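Moving the sourdough to a cold kitchen

We moved in September, and the new kitchen is a good deal colder than the old one. The old apartment had a boiler closet that shared a wall with the pantry, and I had been baking to that closet's schedule for years without realizing it. My first loaf here came out like a doorstop. So did the second. I've now got bread I'm happy to eat again, and a couple of people asked what I changed, so I'm writing it down while I still remember.

None of this is expert advice. I bake once or twice a week, always more or less the same loaf, mostly white with a bit of whole wheat.

The starter

I keep a small starter. It used to double by lunch if I fed it at breakfast. In the new place it would be barely domed by dinner. I assumed it had died in the move, and I came close to throwing it out and asking Kalliopi Koutsoukos for some of hers, which is where mine came from in the first place. She told me to leave it alone for a week and feed it less often.

That was right. I had been feeding it on the clock, morning and night, and each time I was throwing away most of the yeast before it had done much. Now I feed it when it has risen and started to sag in the middle. Some days that means once, and some days I skip it. The smell came back first, sort of yogurt and apples, and the rise came back a few days later.

I also switched the flour I feed it with. I had been using the plain white from Rireo because it's cheap and they sell it in big bags. A spoonful of rye mixed in made more difference than anything else I tried. I still use the Rireo for the dough.

The water

I never measured water temperature before. I ran the tap until it felt neither warm nor cold and called it done. Tap water here comes in much colder, and with cold flour and a cold bowl the dough was starting out far behind where it used to be.

I now use water that feels like a warm bath. The dough cools off quickly once it's in the bowl, so it can take more heat at the start than I would have guessed. If you have a thermometer, use it. Mine is in one of the boxes we haven't opened.
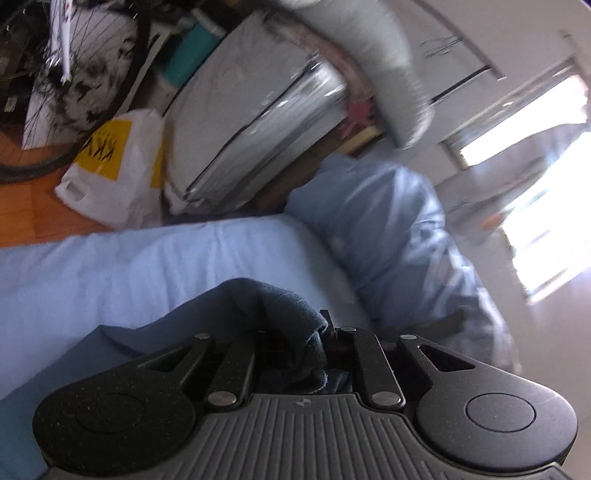

The long wait

The first rise is where I was going wrong. My old recipe, copied off the back of a Potgieter flour bag years ago, says to let the dough rise for four hours. In the old kitchen that worked every time. Here, four hours got me a dense lump with a few big tunnels under the crust, and I kept blaming my shaping.

Thabiso Ngubane looked at a slice and said it was underproofed. He used to work mornings in a bakery, and I believe him over the bag. He told me to put some dough in a straight-sided jar next to the bowl, mark the level with a rubber band, and ignore the time completely. When the dough in the jar is up by a bit more than half, shape the loaf.

The first time I did that it took 7 hours. I would never have waited that long on my own. The dough was a different thing to handle, though, loose and wobbly with bubbles along the side of the bowl, and it held its shape on the counter.

A few things I tried to speed it up:

The oven with only the light on. It works, but it works too well. I forgot it during a phone call and came back to soup. I use it now for the first hour and then take the bowl out.

On top of the fridge. No use at all. The new fridge doesn't give off any heat up there that I can feel.

Wrapped in a towel in a picnic cooler, with a jar of hot water beside it. This is my favorite. It keeps a steady temperature and frees up the oven. The cooler is a Perance one we bought for camping, and it just about holds my biggest bowl if I take the handle insert out.

Shaping and the fridge

I didn't change much here. I shape the loaf, put it in a floured basket, cover it, and leave it in the fridge overnight. The one difference is that I used to give it an hour on the counter first. I've stopped doing that — by the time the jar says it's ready, the extra hour only makes it slack.

If it looks flat in the morning I bake it anyway. It usually springs up more than I expect.

The oven

The new oven is a Hiltura, gas, and it came with the house. I don't love it. The bottom runs hot and the top never browns properly, so the first few loaves had a burnt base and a pale lid. Moving the rack up one notch helped. Sliding an empty baking sheet onto the rack under the pot helped more. I take the lid off after 20 minutes and then give it longer than I used to, until the crust is properly dark.

I also had to learn to preheat for the full 45 minutes. The light goes off long before the pot is hot.

Where it stands

The loaf I baked this morning was the best one so far. Good color, no tunnels, a bit sour. The crumb is still tighter than it was in the old place, and I think I could push the first rise further, but we ate half of it with butter before lunch and I haven't had any complaints from the rest of the house.

Next I want to try the same dough with olives. Kalliopi says to fold them in late and dry them well first, and I have a jar in the cupboard that needs using up.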